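Collico bench kit: equipment planning and budget notes

Repository contents: purchase list, spares list, recording index, bench layout notes
Maintained by: Zinash Wako
Current release: July

What this is

These are the planning files for the Collico bench kit, a hand-held gripper set-up used at Weltamville to record pick and place work on ordinary desks. The files cover what we bought, what we would buy again and what the next bench should cost. The recordings are indexed in the same repository so that anyone costing a bench can check the work the equipment has to cope with.

The purchase list was drawn up by Natnael Feyisa. Natnael Workneh keeps the spares list. They are entered in the files as NF and NW.

What is in the files

purchases.csv has one row per item bought, with supplier, unit price, delivery charge and the date the item was put into use. Prices are in pounds and include VAT.

spares.csv has one row per spare part held. Grip pads, linkage pins and cables each have their own part code. The column "reorder_at" gives the stock level at which a new order is placed.

recordings.csv has 379 rows, one per recording. Each row gives the bench, the operator, the container used and the objects handled.

layout.txt lists desk sizes, socket positions and cable lengths for each bench.

Budget for one bench

The ceiling for a second bench is £1363. Of that, £92 is set aside for grip pads and pins, and it should not be moved to another line without asking Zinash. Computers and desks are outside this budget. The Abera office pays for those.

Bins, power strips and cables come under "bench sundries". Household objects for handling come under the same heading, and receipts go to Desta Demissie.
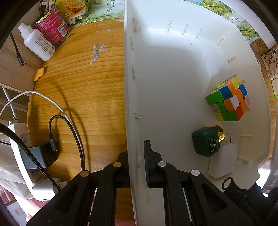
3 min read

A straight-sided plastic bin is the standard container. The gripper has to get one finger on each side of the wall, so check the wall thickness and the rim before ordering a different model. Glossy white plastic reflects light strongly, and a matt bin is worth pricing if the bench is close to a window or under a strip light.

Objects should vary in shape and finish. A puzzle cube, a glossy bottle with a metallic cap and a plug-in charger make a reasonable mix for one bin. Buy two of anything likely to be dropped.

Allow for more sockets than the list suggests. Adapters are bulky and can cover the outlet next to them. One long power strip per bench is the minimum. Cables should be long enough to run round the back of the desk, and layout.txt gives the length for each position.

Supplier notes

Wovemeo quoted for the linkage parts with a lead time of 13 working days. Orders placed before noon on a Tuesday go out with that week's batch. Delivery is charged per order, so group pins and pads together.

Known gaps

Delivery charges are missing from the earliest purchases. The container column in recordings.csv uses "bin" and "tray" for the same item in places. Reginald Montoya is correcting these by hand, and the corrected file will replace the present one under the same name.

Changes to prices or part codes should be sent to Zinash Wako with a copy of the invoice.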